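ok so a few of you asked what I do all day now that I'm on the Grallbridge project. short version: I drive a robot arm by hand and save every run so a model can learn from it

the goal for this batch is 50 good runs of one task, pick up a vegetable and put it in the pan. we're at 13. Umut Eren says I'm slow and Umut can come drive it himself

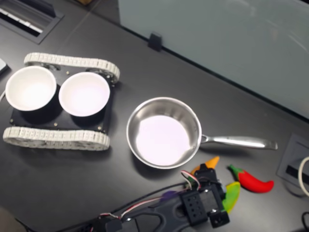
What I didn't get about training data is how much the boring choices matter. If I start every run with the gripper in the same spot, the model just memorizes the spot. So I move stuff between runs. The red chili lying on its side with that skinny tip is a different grab from a fat round one, and I want plenty of both in the set

also I keep the flubs now! I used to delete any run where I missed and had to go back in. then the first model (we call it Nistor, don't ask) would miss once and just sit there. it had never seen anybody recover from anything

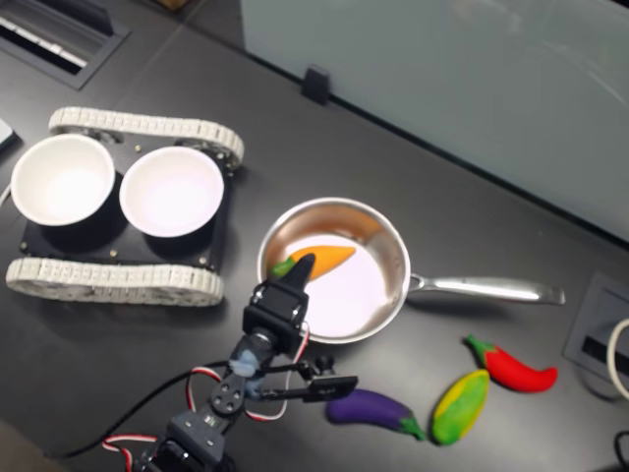 so out of the next batch I'm leaving in 6 where I fumble and fix it — on purpose, labeled and everything

the other thing is speed. when I get tired I rush, and you can see it in the joint plots, all jagged. so I take a break every hour, get coffee, come back and drive like a grandma

bowls are the next task. I have opinions about bowls but that's another thread

back to it, 37 to go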